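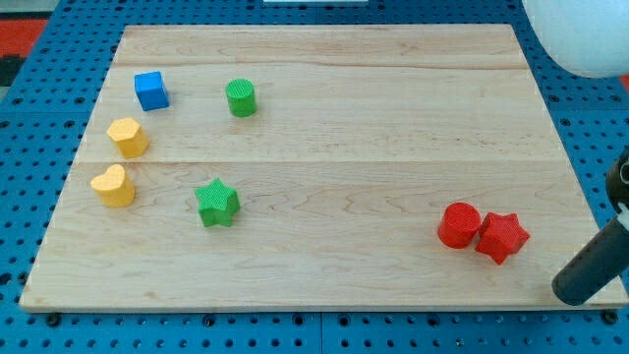
Plastic shape blocks on a maple board.

Let the Toy Library Keep Its Plain Toys

By Torben Bauerfeind
19 July 2025

The toy library in Prisdale lends out toys the way the building next door lends out books. You pay 30 dollars a year, you take home up to four things, and you bring them back in three weeks. My daughter and I have been members since she was one and a half. She is five now, so I have carried a lot of toys up and down those steps.

In February the library asked its members to fill out a survey about what it should buy next and what it should clear out. The results went up on the wall by the desk. Most families wanted more electronic learning toys. The plan that followed is to retire the oldest part of the collection, which means blocks, stacking rings, wooden trains and most of the plain puzzles, and to spend the money on talking toys and tablets for children. I think this is a mistake, and I would like to say why before the shelves are emptied.

I understand the survey. When a parent is asked what a toy library should have, the natural answer is something the parent can't afford. A talking globe from Tullari costs 110 dollars. A bag of blocks costs very little and most homes already have one. Seen that way, lending out blocks is like lending out spoons.

But the survey asked what people wanted and did not ask what they borrowed. The library keeps a card for every toy, with the return dates stamped on it, and anyone can look. I spent part of a morning reading them while my daughter played on the rug. The big set of shape blocks had been out so often that a second card was stapled to the first. The Namska reading tablet, bought two years ago at the request of several families, had nine stamps. The Kröger train set was missing two bridges and had a waiting list.

I don't think parents were lying on the survey. People want to be the kind of family that uses the reading tablet. Then it's a wet Thursday and the child wants the trains.

There is also the matter of what happens once the toy is home. A toy that talks has usually decided what the game is. It asks for the cow, the child presses the cow, and it plays a tune. My daughter liked this very much for two days. After that she knew where the cow was. She has borrowed the same blocks at least six times, and I could not tell you what the game is, because it has been a bakery, a parking lot, a hospital for dogs and a thing she called the long meeting. Some of these games were dull to watch. One of them lasted from breakfast until lunch.

I should be fair about this. There are children for whom a talking toy or a tablet is the best thing on the shelf. A neighbor's son speaks very little and uses a picture tablet to ask for what he wants, and the toy library was where his family tried one out before buying their own. That is exactly what a lending service is good for. I would keep every item of that sort and add to it. My complaint is with clearing out one kind of toy to make room for the other, when the cards say that the first kind is the one going out the door.

Then there is the cost of keeping things going. A block doesn't need a charger. When one goes missing, the set is smaller by one and still works. When the charging cord for a tablet goes missing, the tablet sits in the back room with a note on it, and there are already several with notes. The library opens two mornings a week and has one paid worker, who spends a good part of those mornings looking for batteries. Cleaning is simpler too. Plastic shapes can go in a sink. You can't put a globe in a sink — somebody tried, and it is in the back room with the others.

People say the old toys look shabby, and they do. The boxes are held together with tape and some of the puzzle pieces have been chewed. I don't think shabby is a good reason to throw something out when it is in use every week. New boxes would help. So would a Saturday spent sorting the sets, matching the loose pieces and writing down what is missing. The library has budgeted 80 dollars for hauling the old toys away. That would pay for quite a few boxes.

Another argument I have heard is that every family already owns blocks, so the library is wasting shelf space. Many families do own some. Fewer own enough to build anything larger than a shoe, and fewer still have room in a small apartment to store a big set all year. Borrowing a large set for three weeks and then giving it back suits an apartment very well. It also suits grandparents, who make up more of the membership than the survey suggests. A grandparent with a visitor coming for a week doesn't want to set up an account and a password. Two of them told me they had never received the survey, as it went out by email.

I would ask the library to do something simple. Before anything is retired, read the cards. Keep whatever has gone out more than a few times in the past year, whatever it is made of and however old it looks. Let go of what has sat still. If that turns out to be a wooden puzzle of the fifty states, then I will be sorry, but fine. If it is the tablet, the same rule should hold.

The plan lists 48 items to be cleared by the end of the summer. The list is in a folder at the desk, and members can write comments on it. So far there are three comments and two of them are mine. The desk is open Tuesday and Saturday mornings until noon, and the folder is the green one.

Contact the editor | Letters and opinion | © 2025 All rights reserved | Back to top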